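Logistics Management, Unit 6: Stock in the Warehouse
Course handout
Lecturer: Nivaldo Assunção
Last changed: Oct 28, 2025

Please read these notes before the seminar and bring a calculator. The slides contain the same formulas but fewer explanations.

6.1 Why a company keeps stock

In the last unit we spoke about the supplier side. Now we go inside the warehouse. A company keeps stock for several reasons, and students often remember only the first one, which is to serve the customer quickly. There is also the stock that exists because the supplier sells only full pallets, the stock that was bought early before a price rise, and the stock that is there by mistake. In the accounts all of these look the same. In the warehouse they should be treated in different ways.

We will use the same case as in Unit 5. Stavitz is a clothing wholesaler with one main warehouse in Holanda. It sells to small shops, and its carrier is Fastell. The warehouse has 3,440 storage places. For this unit we look at only one article, a plain pair of trousers, and we suppose that the demand is the same on every working day.

6.2 Cycle stock and safety stock

Cycle stock is the quantity that we expect to use between two deliveries. It goes up when the goods arrive and comes down day by day. Safety stock is the quantity that we hope not to use. It protects us when the demand is higher than we thought, or when the delivery is late.

Many textbooks draw this as a saw with regular teeth, standing on a flat block. The teeth are the cycle stock and the block is the safety stock. Please draw it yourselves once by hand. In the exam of July a good number of students put the safety stock on the top of the teeth, and this cannot be correct.
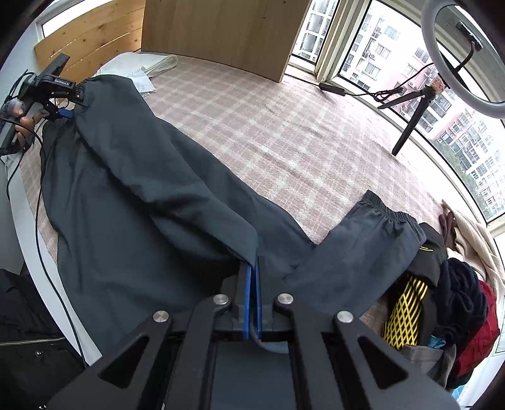

The reorder point is the stock level at which we must send a new order. It is calculated like this:

Reorder point = daily demand x lead time in days + safety stock

For our article, Stavitz sells 18 pairs per working day. The lead time of the supplier is 4 working days. If we forget the safety stock for a moment, the reorder point is 18 x 4 = 72 pairs. If the company decides to hold a safety stock of two days, we add 36 pairs and the reorder point becomes 108.

Be careful with the units. If the demand is given per week and the lead time in days, you must change one of them first. Be careful also with the words "working days" and "calendar days". Suppliers do not always say which of the two they mean, and it is polite and useful to ask.

6.3 Which stock do we compare with the reorder point?

We do not compare only with the goods on the shelf. The correct quantity is the stock position:

Stock position = stock on hand + open orders to the supplier - goods already promised to customers

Suppose that there are 130 pairs on the shelf, nothing is on order, and 40 pairs are promised to a shop. The stock position is 90. The shelf looks full enough, but we are already below 108 and the order should have been sent.

The opposite mistake is also common. A buyer looks at a low shelf, forgets that an order is open, and orders a second time. Stavitz did this with one article and received 900 pairs more than it needed. They stayed in the warehouse until the next season and were sold at a lower price.

6.4 Returned goods

In the clothing trade, returns are an important part of the daily work. A returned article must not be added to the stock on hand before it has been checked. Until then it should have its own status in the system. At Stavitz the status is called "Prarnard", after the old building where the returns were kept, and the name has stayed although the building is no longer used.

If returned goods wait a long time for their check, the system shows less stock than the company really has, and new orders are sent too early. So the speed of the returns desk has an influence on purchasing. We will come back to this in Unit 8.

6.5 Work for the seminar

Please prepare the following points in writing. One page is enough.

Calculate the reorder point of our article if the lead time becomes six working days and the safety stock stays at 36 pairs.

Calculate the stock position if there are 95 pairs on hand, 60 on order and 25 promised. Say if a new order is necessary with the reorder point of 108.

Explain in your own words why a company might accept a lower safety stock for a slow article than for a fast one.

Reading: chapter 7 of the course book, without the part on seasonal demand. Those who missed Unit 5 should also read the notes on lead time, as I will not repeat them in class.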